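9. Juni 2021
Jingyi Peng

Notizen zum Vortrag: Warum wir Flamenco mit den Füßen hören

Einstieg ohne Begrüßung, gleich klatschen. Zwölfer-Zyklus, Akzente auf 12, 3, 6, 8 und 10. Zweimal langsam, dann schneller, Publikum mitnehmen! Wer rausfällt, steigt bei der nächsten 12 wieder ein — das machen wir im Kurs genauso.

Dann erst erzählen: Im Januar habe ich mit 14 Leuten bei Melletti angefangen, die meisten ganz ohne Tanzerfahrung. Nach gut 20 Minuten stampfte der ganze Raum, und ich hatte Gänsehaut. Planta, Tacón, Golpe kurz vormachen (Schuhe vorher wechseln, Wasser bereitstellen).

Überleitung zum Boden. Der Boden ist unser zweites Instrument, und ich könnte stundenlang darüber reden! Holz antwortet, Beton schluckt alles und geht auf die Knie.

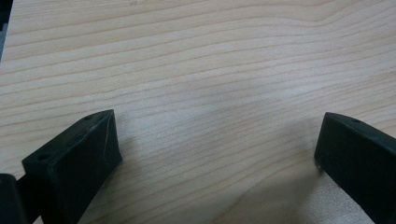 Helles Holz, die Maserung läuft in weichen Wellen.

Klangbeispiel 1: Golpe auf Holz. Klangbeispiel 2: derselbe Schritt auf Teppich. Pause lassen, Reaktionen abwarten.

Danach Soleá und Bulería vergleichen: verwandter Zyklus, völlig anderes Temperament. Bei der Soleá unbedingt die Arme zeigen, die kommen sonst immer zu kurz. Aufnahme von Dela Peña einspielen, höchstens 2 Minuten, leise ausblenden.

Fragerunde nach 30 Minuten. Falls niemand anfängt, nach den Lieblingsrhythmen fragen. Kursliste liegt am Ausgang.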